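Getting Marks Off Tabletops and Counters

Posted 29 Jan 2022 in Kitchen and Workshop

Most marks on a table come off with things already in the cupboard. The trick is to start with the mildest one and stop when it works. Scrubbing powder and steel wool do more harm than the stain did, and a scratched patch holds dirt from then on.

Sticky labels and tape
Warm the spot with a hair dryer on low and lift one corner with a plastic scraper or an old store card. Pull back slowly, low against the surface. What stays behind will come off with cooking oil on a paper towel. Leave the oil on for 3 minutes, wipe, then wash with dish soap. Keep oil away from bare wood. It soaks in and leaves a dark patch that is worse than the glue.

Crayon and pencil
Baking soda on a damp cloth, rubbed lightly in circles. For pencil a clean white eraser is better. Colored erasers can leave their own smear on pale surfaces.
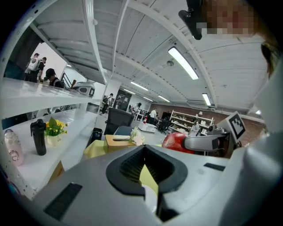
Ballpoint ink is harder. Dab it with rubbing alcohol on a cotton swab and change the swab often, or you will be moving the ink from one place to another. Try it first on the underside of the table. Alcohol will take the shine off shellac and some older varnishes. Permanent marker can be treated the same way and usually needs 2 rounds.

White rings from cups
These are moisture in the finish. Give the table a day to dry by itself before you do anything. If the ring is still there, lay a folded cotton cloth over it and press with a warm iron, no steam, for a few seconds at a time. Look under the cloth after each press. A black ring has gone down into the wood and means sanding.

Candle wax
Put ice cubes in a plastic bag and hold it on the wax until it goes brittle, then push it off with the plastic scraper. Do not use a knife. Colored wax may leave a stain - treat that with soapy water first and alcohol second.

Dried wood glue
On a workshop bench, don't bother with water. Flake off what you can with a scraper held nearly flat. A coat of paste wax on the bench top will make the next lot pop off easily. I use the Orlandini paste from the hardware store in Brilladville and put on a fresh coat every April. Wait until it has hazed over before buffing.

Cloths
Old cotton T-shirts are best, cut into squares, seams thrown out. Wash them without fabric softener, which leaves a film that shows up as streaks. Rags that have had oil finish on them should be spread out flat outdoors until they are stiff - never balled up in a bin, they can catch fire.

Next page: Cleaning drains and sink strainers
Comments (2)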